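1/ Presden's draft good practice guide for two-arm benches runs 48 pages. I read it so you don't have to. Some of it is fine. Plenty of it I don't buy.

2/ "Clear the work surface before every run." Lovely. Whose bench is that? Our table at Fekwood has a screwdriver lying right beside one gripper. 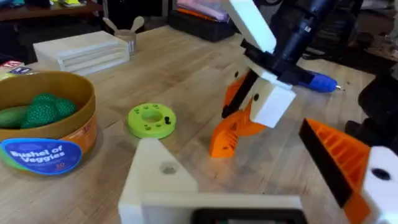
3/ Rule 71 wants every loose tool logged. Who's going to check the log? Frerichs tried that in June and gave up.

4/ Give me 2 rules I can enforce over 400 I can't.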